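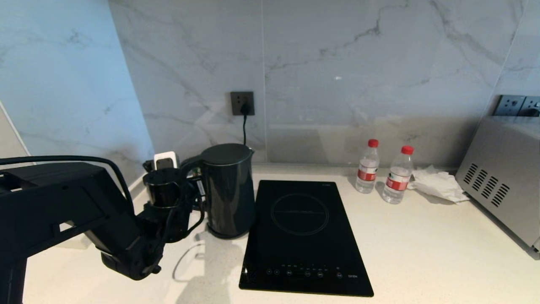

Issue 13, page 4

A Corner for Tea
May 29, 2020 - by the Bundden Kitchen Diary

I have been meaning to share our tea corner since March, and I'm ever so fond of it. The pale counter and marble-patterned wall make even a plain dark kettle look rather smart. 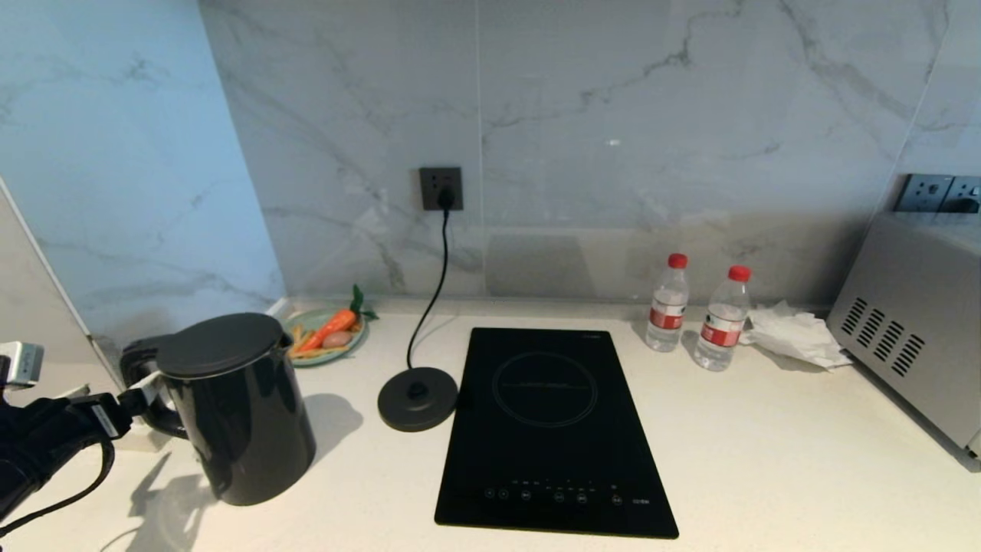
I do like a kettle that lifts clean off its base - so much easier to carry to the tap at Vurar cottage, where the sink is a fair walk away.

Black glass, white touch controls

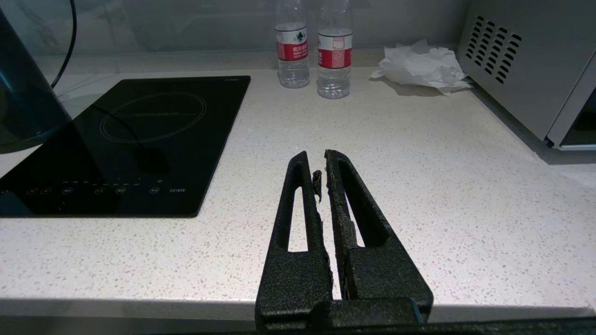

Bottles by the hob

Two with red and white labels, handy for filling up.

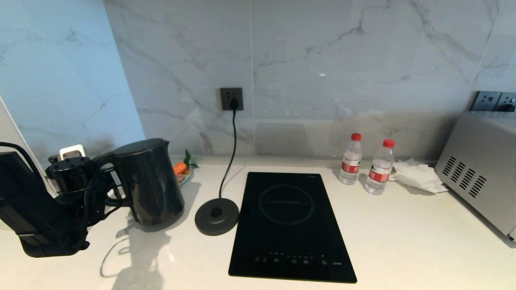
And a carrot with its leafy top still on always cheers me up, whatever supper turns out to be.

Comments

Lovely worktop! Does it show tea stains?

We have a single hob like that and use it daily - soup, mostly.

More kitchens please!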